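How I Get Through the Dinner Dishes in One Small Sink

Posted March 23, 2023

I cook a lot and I have one sink. No dishwasher, no second basin, just a single stainless bowl set into a granite counter. For years I washed up in whatever order things landed, and I always ended up with greasy cups and a rack that was full before I got to the plates. So I changed the order, and now a normal dinner takes me half the time (and I complain a lot less!).

What you need

A dish rack, ideally one with tiers if your counter is short
Dish soap - I buy the Wostemero 540 ml bottle and it lasts us ages
A sponge with a scrubby side
Two dry towels
A drain cover or strainer

Before the water goes on

Scrape everything. I mean really scrape it, right into the trash, rice and sauce and all. Wipe oily pans with a paper towel first, so that you're not spreading the grease over everything else.

Next, empty the rack. I used to skip this and play a balancing game with yesterday's bowls, and I lost a very nice Narstead saucer that way.

Then stack by kind. Plates go down first, near the front wall of the sink, and the forks and spoons can lie on top of a plate where you can see them. Knives stay out on the counter until it's their turn. Please don't drop them in soapy water and go fishing.

Washing

Start with cups and glasses while the water is clean. Then silverware, then plates, then bowls, and pots at the very end. I soap a whole group, rinse the whole group, and rack it before I touch the next one. Big plates that won't fit the rack can sit on a towel next to it. 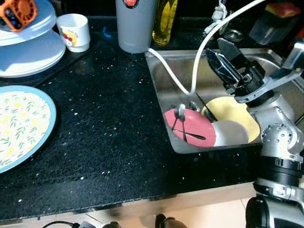 Dishes piled at the front of the sink, rack in the corner, and one big flowered plate out on the granite.

Finishing up

Lift out the drain cover and rinse it separately. Wring the sponge. Then wipe the granite with a damp cloth and go over it again with a dry one - speckled stone hides crumbs like you wouldn't believe, so run your hand across it too. Move the oil bottle when you wipe, there's usually a ring under it.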